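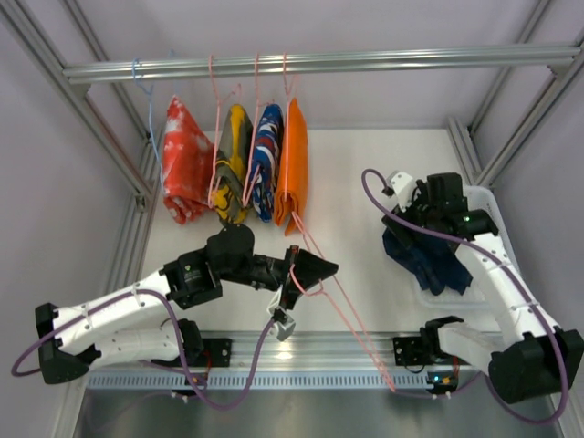

Four up, one pink hanger to go.

Sunday, kettle on, finally doing the scarves. Or the cloths, whatever we are calling them now. Half of them have been scarves, tea towels and picnic napkins at one time or another so I've stopped being strict.

Background for anyone new – I've had them in a drawer since we moved. One drawer, twenty-odd squares of fabric, all knotted together like something a magician left behind. Every time I wanted the orange one I got the lot. Ernő Farkas (he of the tidy shed, some of you will remember) told me in June to hang them and I ignored him, and now here I am hanging them.

So. Fold once lengthways, fold again, over the hanger, done. Slippery ones want to come straight off again. The red one with the pale patches wouldn't fold flat for love nor money so it's gone up bunched and it can stay bunched. Grey-olive with the yellow shapes, same story really. The blue, white and dark red one came out nice and narrow, very pleased with that. Orange has a corner dangling. Will I fix it? No.

Hangers are the thin sort, pink, plus a light blue one that I've put at the far left. I did think about colour coding. Thought about it for the length of a cup of tea.

Things I'd do differently:

Iron first. I never iron first.

Buy the hangers with the rubbery bits on. Lolby do them, 20 in a pack, but they were out of stock and I am not a patient person.

Leave more room between. I've kept everything to the left half of the rail so far, which looks a bit daft, but theres a whole pile still to come and I'll shuffle them along as I go.

Vilmos Győri left a comment last time asking if they crease on the hanger. Yes a bit, at the fold. Less than they did in the drawer. He also wanted to know if you can get 2 on one hanger and you can, if they're thin, but then you're back to pulling out the wrong one arent you.

Right, tea's gone cold. Rest of the pile this evening, then the belts, which I am dreading.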